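Shelving in a room with a metal deck ceiling

The lease on the office allows no fixings into the ceiling and only a few into the outer walls. Everything that stores anything therefore has to stand on the floor, and the only sensible line for it is the tall white partition in the middle of the room. I spent most of October getting that line right. Notes follow, mainly so I don't have to work it out again when we move.

The first unit I tried was a Kelus, 500 mm deep. Too deep. Binders slid to the back and the front half of every compartment filled up with loose paper. It also took too much out of the walkway. I sold it to Ilídio Pinheiro, who keeps paint in it.

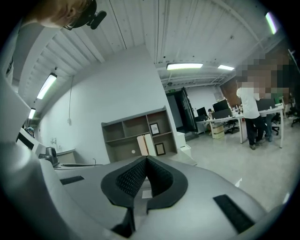

Reading time: 2 min

The replacement is a gray-brown wooden unit with open compartments, set against the base of the partition, with a white low cabinet to the right of it. I wanted no doors on the shelving. Doors need swing clearance, and they hide the fact that a compartment is full. The low cabinet takes whatever looks bad in the open: cables, toner, the spare keyboard.

Leveling took longer than assembly. The slab falls 10 mm over the length of the partition, so I shimmed the low end with 2 mm plastic packers and checked across the top and front to back. If the carcass is out of square, the uprights lean and you see it at once against a plain white wall.

Two framed pictures stand on the shelves, the smaller one in the lower right compartment. They were meant for the wall. I left them on the shelf because the partition is hollow and I had no suitable anchors, and by the time the anchors came I had stopped noticing.

Lighting is still the weak point. The fluorescent tubes are fine for desks, but ribbed decking and exposed beams break up the light and the lower compartments get little of it. I priced a Ferus strip for the underside of each shelf at 169 for the set. Not ordered yet. I would want the driver inside the low cabinet, and that means drilling the back panel.

Next job is the reception counter. The curved top makes it hard to put anything square behind it.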